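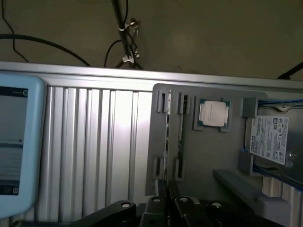 Can you hang heavy things on an aluminium profile rail? It depends more on what is behind the rail than on the rail itself, so first find out what the wall is made of and choose the screws for that wall.

I got this answer from Heiðrún Ketilsson before I had even taken off my coat. She has been fitting out small workshops for 22 years, first as an employee of Bundgaard and later on her own, and she lives in Jorkum, where I visited her one morning in July. I had written to her with a simple problem. My own work corner was full of cables and small boxes, and I wanted to understand how other people get their things off the table and keep them off.

"People write to me about boxes," she said. "They ask which boxes they should buy. I ask them to send me the width of the wall, and often they do not answer any more."

Her method begins with one horizontal rail. It should go over the full width of the working place, and it should be at a height where you can reach it without leaning forward. The grooves in the profile take the nuts, and the nuts can be moved sideways when you change your mind. She likes this very much. In her first workshop she had drilled holes for every hook, and after two years the wall looked, in her words, like a cheese.

"With a rail you can be wrong and it costs you one minute," she told me. "You loosen, you push, you tighten. I was wrong perhaps ten times with my own lamp before it was good."

I asked about the grooved panels that many people now put under the rail. A panel with vertical channels lets you fix something higher or lower, while the rail lets you move it left or right, and together they give a lot of freedom. But the bare metal has a disadvantage which I had not thought of. It shines. When a lamp stands at the wrong angle, some of the grooves become almost white and it is tiring to look at them for a whole afternoon.

"Turn the lamp first," she said. "Do not paint the panel. The paint goes into the grooves and then no nut will slide there again. I know a man who did it, and he spent his holiday with a small scraper."

The man was Eyvindur Mikkelsen, who rents the workshop next to hers and who came in for coffee while we were talking. He agreed that the story was correct, but he wished to add that the paint had been a present.

We talked for a long time about trays. Heiðrún prefers a grey one to a coloured one, as small metal parts and black plastic parts can both be seen against it. She also prefers to mount a tray upright when the shape allows it – it takes less depth and it does not collect dust and old screws. A moulded or printed tray which is made for certain objects is better for her than a general one with equal squares.

"If each thing has its own shape in the tray, you see at once what is missing," she explained. "With equal squares you put anything anywhere. After one month it is a drawer again, only it is open."

Eyvindur does not share this opinion. He uses ordinary Gritton boxes, the deep ones, and he says that a tray with fixed shapes becomes useless on the day you change one tool. They have clearly had this discussion before. She answered that he never changes his tools, and he took another biscuit.

Cables were the part I had most wanted to ask about, and here her advice was not what I expected. She does not try to make them all straight and flat. A cable that must move needs a free curve, and if you pull it tight along the wall, the force goes into the plug. So a thick cable may hang in a wide bow and she leaves it. The thin ones are a different matter. They can be clipped to a pole or laid in an empty groove of the profile, and when they hang in a zigzag over the wall she takes them down and begins again.

"Thick cables I let live," she said. "Thin cables must behave."

For fixing things to a pole she uses small metal clamps, two for each object if there is space, because with one clamp everything turns slowly downwards. She buys them from Havitz, in bags, and she complains that the bags have become smaller.

A tablet or any other screen gets its place last. She stands it at the far left or the far right, leaning a little backwards, where it can be read but is not between the hands. A thick case is good at such a place. She had once a tablet without one, and it fell on the corner of a profile.

I asked what a beginner should buy. She named a rail of 2000 mm, a panel 300 mm high, a bag of nuts, M4 screws for the light things and two keys of the right size, of which one is for losing. The trays should wait until you have worked at the place for some weeks.

Before I left she asked me for the width of my wall. I did not know it. She gave me a folding rule from the shelf by the door and said I could post it back to her.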